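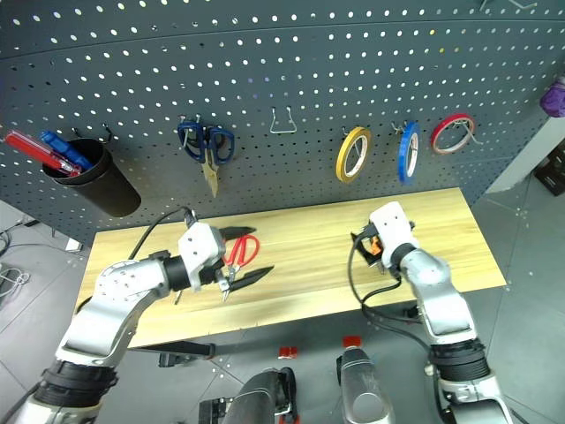
Pegboard spacing: is there a right answer, or have I bought the wrong thing

Posted in Sheds, Garages and Spare Rooms

nulterbound
I'm putting up storage in the box room, which is where I mend books for people who should have bought new ones. I ordered three metal panels from a seller called Jililine. They are very nice panels. They came with a bag of 60 hooks, of which 20 go in properly and the rest wobble like a milk tooth.
My old board was the brown hardboard sort and took any hook you threw at it. Is metal a different size? The listing says "universal", a word I now read as "good luck".

Memis_Ledger
Holes and gaps both vary. Some boards use round holes, some use slots, some use both to be awkward. Measure centre to centre across a long row and divide, don't try to measure one gap. Then measure the hook wire. If the wire is thinner than the hole by more than a whisker it'll droop, and every time you take something off, the hook comes with it.

oldgreyvice
Or you could do what people managed for centuries and use a drawer.

nulterbound
I have a drawer. It has a bone folder in it, I think. I haven't seen the bottom since July.

Prodromos Theodorakopoulos
I have had metal board over my bench for years and the wobble is a fitting problem you can solve for pennies. Put a small rubber washer or a twist of tape on the leg of the hook before it goes in. Or buy hooks with a second leg that clips underneath. What you mustn't do is bend them with pliers, as the coating cracks and then you have a rusty hook that still wobbles.
More important is the gap behind the panel. Did you put battens on the wall? If it's flat to the plaster no hook on earth will go in.

nulterbound
Battens are up. I'm slow but I can read instructions.

Prodromos Theodorakopoulos
You'd be surprised how many can't.

hattie_in_the_loft
Going against the tide here: I took mine down. I drew round every tool in paint pen, as recommended by all the cheerful people online, and then I bought a different pair of shears. So now there was a wall telling me off. Everything also got dusty, and paste brushes and dust don't mix. I'm with the drawer man.

oldgreyvice
The drawer man thanks you.

Memis_Ledger
The outlines are the problem there, the board's innocent. The whole point is that you can move things. Leave it for a month with no outlines, see what you reach for, shift those to elbow height and send the rest up to the top where they can think about what they've done.
Agree on the dust, mind. I keep brushes in a lidded tin.

spinebreaker
What did three panels cost you, if it's not rude? Naqvi wanted £400 for a "craft wall system" that as far as I could see was pegboard with a brochure.

nulterbound
A good deal less than that, though nobody gave me a brochure. I did go and look at theirs. The shop display had 1,128 pieces in the full set according to the label, and I suspect most of those were screws.

spinebreaker
You can get a whole kitchen with fewer bits.

hattie_in_the_loft
A question for the pegboard faithful: what do you do with awkward things? Scissors hang, fine. Pens go in a cup. But my cups always tipped forward and the pens leaned out like drunks at a bus stop.

Prodromos Theodorakopoulos
Two hooks per cup, same row, and check that both are pushed home. If it still leans, stick a felt pad on the back of the cup near the bottom to push it out level. And don't overfill it. A cup of pens weighs more than you'd think, mostly because half of them are dead and you won't throw them away.

hattie_in_the_loft
I feel seen and I don't like it.

oldgreyvice
In a drawer, pens lie down. They can't lean. Just saying.

Memis_Ledger
In your drawer they also can't be found. I've had to borrow a pencil from you. It took a quarter of an hour and you gave me a chisel.

oldgreyvice
It was the right shape.

nulterbound
Update. Measured properly as instructed. The holes are fine, the hooks are thin. Tape on the legs works a treat and I've done one panel. Jililine have offered me another bag of the same hooks by way of apology, so if anybody has a loose board and low standards, get in touch.
No outlines. I've left several hooks bare on purpose, which my other half says looks unfinished. I've told her it's for growth.

spinebreaker
That's what I say about my waistband.

Prodromos Theodorakopoulos
Good. Leave them bare, you'll fill them by Christmas. Which tape did you use? If it's masking tape it'll go brittle and you'll be back here.

nulterbound
It's masking tape.

Prodromos Theodorakopoulos
Electrical tape. Two turns. Do it before you hang anything heavy.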